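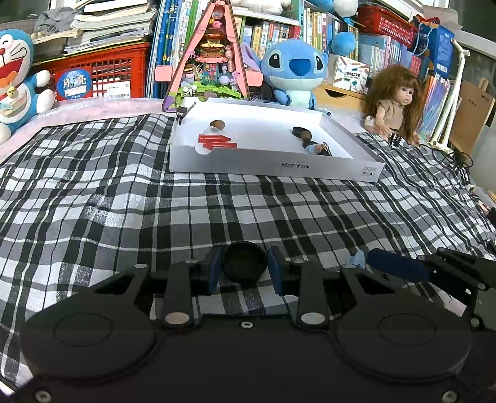 Black round lid and a dark blue padded strap.

Visit report: Pekum bottle and closure works, April

The Pekum plant makes reusable drinking bottles and the lids that go on them. Most of the floor space is given to the lids. A bottle body is one part and leaves the mold close to finished. A screw lid is a shell, a gasket and sometimes a vent or a spout, and the threads have to match a neck made in another hall on another machine. I joined the morning tour, which started at 9:15 and ran until shortly before noon. Our guide was Gwendolyn Lindgren, who runs process engineering for the closure side.

Resin store

Polypropylene pellets arrive in bulk sacks and are blown through pipes to hoppers above the presses. Natural and black stock are kept at opposite ends of the room. A few stray black pellets will spoil a run of clear parts, so the black line has its own vacuum loader and its own scoop, painted yellow and chained to the wall. Polypropylene takes up very little water and does not need the long drying that nylon or polycarbonate would. The copolyester used for the clear bottle bodies does, and the dryers for it take up most of the back wall. Lindgren said that poorly dried copolyester shows up as silver streaks and a body that cracks when dropped.

Molding hall

Closures are molded in a hall with 14 presses, all electric, the newest at the far end. The internal thread is formed by a core that unscrews before the part is ejected. Older molds strip the part off the core by force, which works on shallow threads in soft material and leaves a rounded thread profile. Pekum is moving its deeper lids to unscrewing tools as the old molds wear out. Cycle time goes up and the scrap rate comes down.

The press we stood at longest was making a short flat cap in black. Parts fell onto a belt, passed under a fan and went into a lined carton. Ezekiel Pruitt, the setter on shift, pulled one and cut it in half with a bench shear to show the wall section. The top panel was thicker at the center, where the gate is, and there was a slight sink mark over the rib. He considered it acceptable. Sink shows more on black than on natural stock, and the mold has a fine matte texture on the top face partly to hide it.

Gaskets

Silicone gaskets are bought in and fitted at Pekum. Two operators were fitting by hand during our visit, using a plastic cone and a pusher. An automatic fitter from Drosport handles the large sizes. The gasket sits in an undercut groove and has to lie flat all the way round. A twisted gasket will usually pass a quick look and fail the leak test, and so the leak test is done on assembled lids and not on gaskets alone.

Test room

I had come mainly for the test room, and the tour gave it less time than I would have liked. Everett Gallagher showed us three stations.

The first measures torque. The lid is closed to a set value, left for a day, and opened on the same instrument. Opening torque falls during the wait as the plastic relaxes under load. If it falls too far, the lid can back off in a bag.

The second is the leak test. Filled bottles lie on their sides on blotting paper inside a chamber, and the pressure is lowered. Any spot on the paper larger than 5 mm is a failure. Gallagher takes 2 lids per cavity per shift.

The third is thermal. Filled bottles are held in a bath near 100 °C, then moved to a cold one, and the lid is opened by hand at the end. There is no instrument for this step. Gallagher's view is that a lid can meet its torque figure and still be miserable to open with a wet hand, usually due to the knurling. The Jarkness range was changed for this reason and now has wider ribs at a greater pitch.

Straps and carriers

A smaller room upstairs handles the soft goods. Webbing and padding come from Policarpio, cut to length, and are sewn here with a box stitch at each anchor. Ignacio Lyons, who leads the room, hangs weights on a sample from every batch and leaves them over the lunch break. He prefers a padded strap to bare webbing on the larger bottles. A full one carried by a narrow strap digs into the shoulder within a short walk.

Practical notes

Safety shoes are required and can be borrowed at the gate, though the larger sizes had gone by the time I arrived. Ear plugs are handed out before the molding hall. The hall is warm even early in the day. Demetrius Mercado at the front office takes bookings and answers technical questions by mail, including mine about gasket hardness – they use 50 Shore A for most sizes and something softer for the wide-mouth lid.

The factory shop is in the old weighbridge building and takes cards only. It sells spare lids and gaskets singly. Bring the old lid with you, as three of the neck sizes look alike and the threads do not interchange.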